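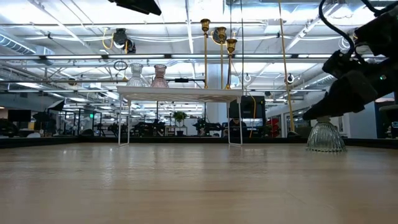

Hilo rápido sobre velas y cera, que me lo habéis pedido mil veces y hoy tengo un rato. Primero: el goteo casi siempre es corriente de aire. Ventana, pasillo, el aparato de la calefacción. Antes de culpar a la vela, muévela de sitio. Segundo: la altura. Una copa ancha, como la de los de cristal estriado, el transparente y el rosa, recoge algo. Los dorados altos de pie fino, muy bonitos, pero si gotea acaba en el mantel.

2/ La mecha. Cortadla!! Medio centímetro, antes de encender. Cada vez. Mecha larga = llama grande = humo y cera por todas partes. Sirven unas tijeras de uñas, no hace falta comprar nada.

3/ Mi pedido de noviembre de 2019 a Zabala: 348 velas para las cenas de Billdale. Parafina barata. Error mío. Young-sook Jeon me lo avisó y ni caso. Manteles a la tintorería, 165 euros la broma.

4/ Desde entonces mezcla con estearina. Mas dura, gotea menos, no se dobla en agosto. Cuesta más, sí. Compensa.

5/ Si la vela baila en el portavelas: una gota de cera fundida en el fondo y apretar. O una tirita de cera blanda de pegar. Papel de aluminio NO, que lo veo mucho y queda fatal.

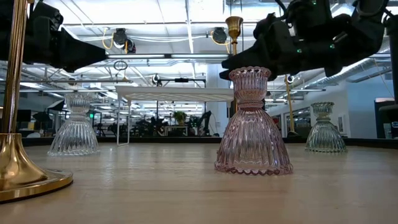
Cristal estriado, en rosa y transparente.

6/ Cera en el cristal. Nada de cuchillo. Agua templada (no hirviendo, que lo rajáis), esperar, y sale con el dedo. Lo que quede en las estrías, cepillo de dientes viejo y jabón.

7/ Cera en el mantel: dejar endurecer, rascar con una cuchara, papel de cocina encima y debajo, plancha suave. Cambiar el papel cuando se empape. Si la vela era de color queda cerco, ahí ya alcohol y paciencia.

8/ Duración: las mías aguantan hasta 60 minutos por cada dos centímetros y pico, sin corriente. Loïc Carré dice que las suyas mas. Pues que pase la marca jaja

9/ Mañana si puedo subo lo de guardarlas en verano. Tumbadas, a oscuras, envueltas. Dudas por aqui, voy contestando a ratos.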